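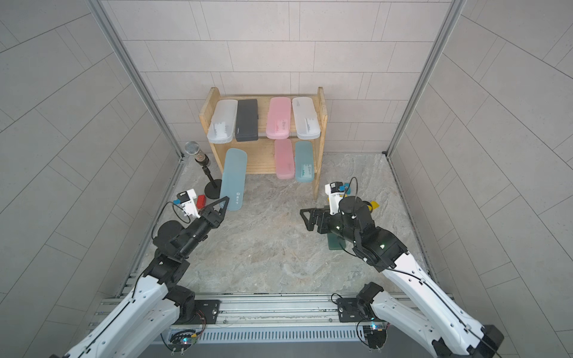 School working bee: who covers materials, sign-off and paint if parents do the work?

Posted Mar 28, 2022 in Schools and Early Learning

Our primary school has a parents' association that runs a working bee before the start of each school year. The January one just gone was the largest so far and it raised matters we had not dealt with before. I have been asked to write a procedure before the next one and would like to know how other schools handle the following.

The association holds $4,000 for grounds and buildings. The school's position is that anything fixed to a building is a school asset and must go through its own maintenance process. The association's position is that if it pays for the materials it should be able to choose them. Last time we bought 30 litres of exterior acrylic for the shelter shed, and the school then told us the colour was not on the approved schedule. The paint is still in the store, unopened.

I need to know:

- whether the association should buy materials directly or transfer the money to the school and let it purchase
- who signs off the work, and against what
- whether parents working on site are covered by the school's insurance or need to be covered by ours

We are an incorporated association, separate from the school council. Government school, one campus, older timber buildings.

Brollata

Transfer the money. We went through the same argument and the accounting is much simpler if the school is the purchaser.

If the association buys the paint, the invoice is in the association's name, any trade account pricing the school has does not apply, and warranty claims have to come from you. If the school buys, the goods go onto its books from the start. Your minutes should record the transfer as a tied donation, with the purpose stated narrowly enough that it cannot be spent elsewhere. "Grounds and buildings" is too wide. "Exterior repainting of the shelter shed, including preparation materials" is about right. Ask for a written acquittal within one term, with copies of invoices, and the return of any unspent balance.

On sign-off, separate the scope from the inspection. The scope is a single page agreed before the day: location, task, materials by product and colour code, who supplies tools, and what is excluded. We exclude all of the following regardless of who turns up with a licence:

- electrical and gas work
- plumbing beyond clearing a surface drain
- roof access, and any ladder work above 2 metres
- disturbing any sheet material or painted surface that has not been checked against the hazardous materials register

The last one matters for you. Older timber buildings can have lead paint under the current coat and asbestos sheet in the eaves. Sanding either one is out of the question at a working bee. The school should have a register for asbestos and should be able to show it to you. Read it before you write the scope. If the shed has not been tested for lead, get it tested or leave it off the list. Washing down and overcoating a sound surface is a different matter from scraping a flaking one, but I would still want the test result in hand.

The inspection is done by whoever the principal nominates, on the next working day, against the same page. Defects are listed on the back. Keep both.

I would not assume the insurance position from anything written on a forum. Ask the school in writing whether parents on an approved working bee are treated as volunteer workers under its arrangements, and whether that extends to children they bring along. Then send the reply to your own insurer and ask what is left uncovered — usually it is the association's own tools and any hired equipment. We require an attendance sheet with times in and out, as an unsigned parent is difficult to place on site later.

Dalletti

Most shops won't take back tinted paint, but see if the school will amend the colour schedule. Ours did for a fence. It took one email.

Benkirane

Agree with the first reply on tied donations, with one disagreement. For small consumables (sandpaper, drop sheets, gloves, garden mix) a transfer and acquittal is more paperwork than the purchase is worth. We set a ceiling, and below it the association buys directly and is done with it. Our last consumables bill was $396 and went through on one reimbursement form with the receipts stapled to it. Anything that becomes part of a building goes through the school.

Also check your rules of association. Ours needed a general meeting vote before money could be given to another body, and the executive had been doing it without one. The fix was a standing resolution at the annual meeting, renewed each year.

Zivorby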